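The Helper That Would Not Let Go

A kitchen robot called Sora was meant to show that housework could be handed over safely. Then its grip froze, and the people who built it took three months to say so.

The fault, when it came, made almost no noise. In May, at the Brultcombe test kitchen, Sora closed its right hand on a drinking glass and kept closing. The glass broke. A technician pressed the stop button and the arms halted, as they should have, but the hand stayed clenched over the pieces for 11 minutes while staff argued about whether cutting the power would open it or drop the lot.

It did neither. Someone had to unscrew a finger.

Enellow, the company behind Sora, logged the event as "a handling irregularity." I have been back twice since, and I still find that phrase hard to swallow.

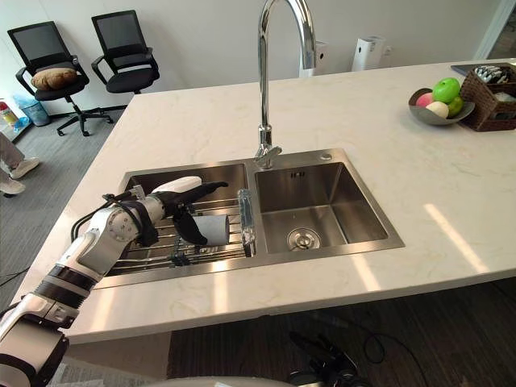 Sora's fingers around a white cylinder on the drying rack at Brultcombe.

Kha Hầu ran the hand testing until she moved to a rival lab, Nông, over the winter. She is not much impressed by the talk of irregularities. The stop button, she told me, was wired to the arms first and the fingers later, and the fingers never got the same attention.

"If you stop an arm, everyone is happy," she said. "If you stop a hand, you have to decide what stopped means. Holding on? Letting go? They hadn't decided."

Her old team had asked for 500 grip cycles with wet glassware before any visitor was allowed near the bench. By her count they got around a third of that. Enellow disputes her figure but would not give me its own.

The company's report finally appeared on Mon 18 August. It runs to five pages, and two of those are about the future of the home. The cause is put down to a pressure sensor in one fingertip that kept reporting zero after water got behind its cover. The software believed it was holding nothing, so it squeezed harder. No second sensor was asked for an opinion.

Enellow says the hand now checks the load on its motors as well, and that a stop command eases the grip slowly. Both sound sensible. Both also sound like things you would want before putting the machine at a sink, where water is not exactly a surprise guest.

On my last visit the job was dishes again. I asked to see the new stop used with a full hand. I was told it was not on that day's program. 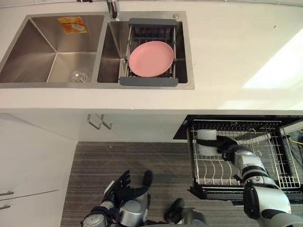
What the report leaves out

There is nothing in it about people. Every test described has a cup, a plate or a bottle in the hand, and none has a wrist. A spokesperson said contact with people was "covered under separate work" and offered no date for it.

Hầu thinks the repair is probably sound. Her worry is the log book, where she remembers three earlier entries for a slow release, all closed without a cause. The report mentions one.

Enellow still plans to place Sora in private homes next year. I asked whether those households would be given the log. The spokesperson said she would get back to me.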